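We use cookies to keep you logged in. Accept | Manage

Budget for a second arm?

gillov_bench
Approved for 2 grippers and one used arm! Do I spend the last $859 on spare fingers or a better table?

slindsay
Spares, every time! I went through a set by September.

urnley_mike
Disagree — table first. Lockwood wanted $400 for ours and it's been great.

slindsay
Fair, but set aside $200 for props too. Plush toys, fake fruit, a ketchup bottle, a bin with a proper rim — cheap stuff, and I love how much you learn from it. 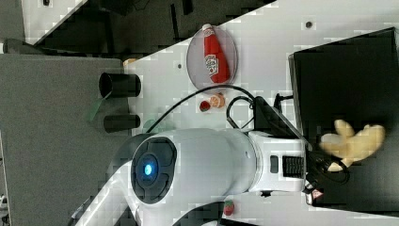 And buy longer cables than you think you need!

gillov_bench
Sold on the props. Still torn on the table.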